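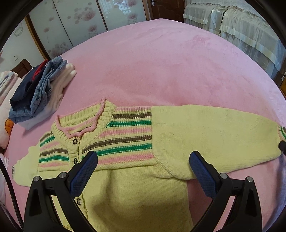 Should a knit cardigan be hung or folded?

Folded. Hanging pulls the shoulders out of shape and leaves bumps where the hanger ends sit, and a heavy knit gets longer over time.

Folding a cardigan (knitwear care)

78 shares | 4 comments

Folding a cardigan means laying a button-front knit flat, smoothing it, and bringing sleeves and body in to make a packet for a drawer, shelf or suitcase. Much the same as folding a pullover, apart from the front opening. Taught in home economics classes, knitting shops, and mostly at home by whoever does the wash.

Surface

Any flat surface bigger than the garment with its arms out. Table, bed, ironing board at a pinch. Beds are common, no bending to the floor. Fleece and plush covers grip the knit a little, so the piece gets lifted and set down instead of dragged. On a slick tabletop it slides around and the sleeves need straightening twice.

Preparation

Cardigan fully dry. Buttons done up, or at least the top one and the bottom one, otherwise the two fronts creep apart. Pockets emptied. Check for loose ends, pulled stitches and smudges, easier to deal with now than next winter. Collar laid round. A crocheted edge, like the wavy pink one on the yellow cardigan with the striped yoke, gets patted flat with the fingers and not ironed.

Common folds

Sleeve-in fold. Face down, sides brought toward the middle, each sleeve doubled back down along the body, then the hem up to the collar. Standard for shelves. The Visser fold, so called in the Plidport knitting shops, is the same thing with the hem brought up in thirds. Thicker packet, smaller footprint.

Half fold. Left side over right, sleeves stacked, then across the body. Quick. Leaves a crease down the center back, wich shows on plain knits more than on stripes.

Roll. Sleeves in, then rolled from the hem up. For suitcases. Chunky yarns make a roll too fat to be of much use.

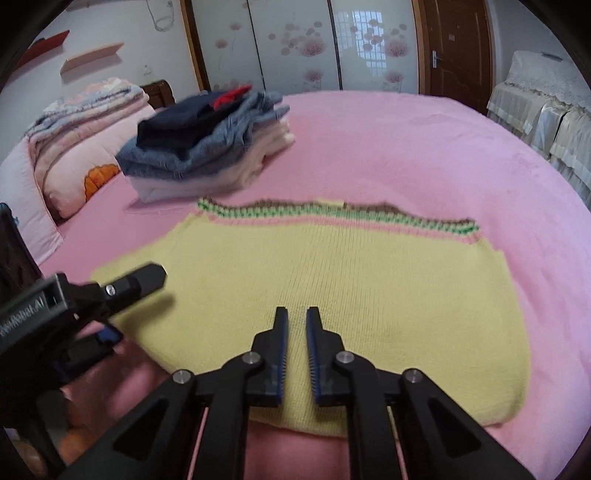
How do you stop a ribbed edge from going wavy?

Lay it flat without stretching it and gently pat the ribs together, then keep the fold off that edge. If it's already wavy, dampen it, press it into line by hand and let it dry flat.

Storage

Heavy ones at the bottom, light ones on top. The Tulari laundry booklet, still handed round in Plidport, says no more than 4 adult cardigans to a pile and puts a thick adult one at 400 grams or over. Children's sizes stack higher. Drawers should close without pushing down on the top peice. Refold in October or so, on a different line.

Folding boards

Flat panel the clothes are folded around, then slid out. Lanex sold one 60 cm long. Gives even packets, good for shop shelves. Too long for most kids knits, people cut down cardboard.

See also: blocking, darning, drawer liners

Share this article (78)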